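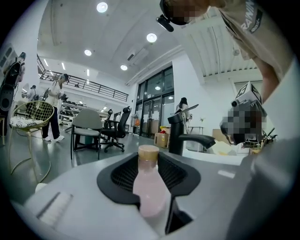 Figure 2. The sink station during a student session, from the camera of one hand-held gripper.

3.2 Stations and recording procedure

The course project was divided into stations, and every group of students worked at each station before the groups changed place. We describe the sink station in more detail than the others for two reasons. It gave the largest share of the recordings, and it was also the station where the students had the most different opinions about what a good recording is.

The task at the sink was to move a small bottle between the basin and the counter and to leave it standing upright. The written instruction, which we called the Fultau sheet after the name of the exercise, gave only the start position and the end position. It did not say by which side the bottle should be held or how quickly the arm should move. We had discussed giving a fixed path, as was done in the first version of the course, but the students of that year told us that they learned little by copying a path that the teachers had already chosen.

Students worked in pairs. Each member of the pair held one gripper, and both could record during the same session. A head-mounted camera gave an additional view of the work from above. In Figure 2 the bottle stands in the basin, close to its front edge, while a person wearing such a camera leans over the counter. The cube marker on top of the other gripper can be seen at the same time. We consider this a useful property of the arrangement, as the position of one tool can be checked from the recording of the other when its marker is in view.

The bottle was selected after a short trial in March with several household objects. Clear glasses were difficult for the students to label afterwards, and the heavier jars made the wrist tired. A translucent bottle with coloured liquid was a compromise. Its outline is easy to find against a dark basin, and the level of the liquid gives the labeller a simple sign of how much the bottle is tilted. The labelling program, Prunard, lets the student mark the beginning of the grasp, the moment of lifting and the moment of release. Any episode where these three marks could not be placed by both members of the pair was sent back to the group for discussion.

3.3 Recorded material

In total the groups recorded 436 episodes at all stations. Of these, 174 were made at the sink. The remaining episodes were divided between the shelf station and the table station, with more at the table because it needed less time to prepare. The last version of the episode list was closed on 19 October 2020 and no episode was added or removed after this date.

An episode was kept if the object was in the view of the recording gripper at the start, if the marks were complete, and if the two recordings of the pair could be aligned in time. Failed grasps were also kept. In the beginning many students deleted them, thinking that they would harm the result, and we had to ask the groups to stop this habit after the second session. The failed grasps were later labelled with a separate code and used in the class on error analysis.

3.4 Conditions in the room

We decided to record in an ordinary furnished room with other people present. The background behind the sink therefore contains chairs, doors, ceiling lights and persons who are occupied with their own work. For a laboratory study this could be seen as a weakness. For the course it was helpful, because the students had to think about which parts of the view a model should ignore. The Uvano group tested this by training their small network once on full views and once on views where the upper half was covered. They reported the difference in their final presentation, and the discussion that followed took longer than the presentation itself.

The light was more troublesome. The ceiling lights remained on for every session, but daylight changed during the afternoon, and the Chukwu group found that their colour threshold for the bottle had to be adjusted between early and late episodes. They solved it with a simple correction taken from the countertop, which has an even, light grey colour. This correction was then shared with the other groups and is used in all results of Section 4.

A further difficulty was the dark colour of both the basin and the faucet. When the bottle was lowered near the back of the basin, the gripper often covered the only bright part of the view, and the estimated distance became unstable. Two students proposed to begin each episode with a pause of 2 seconds before the tool moved. We accepted the proposal for the last 6 sessions. Episodes from the earlier sessions do not have this pause and are marked accordingly in the list.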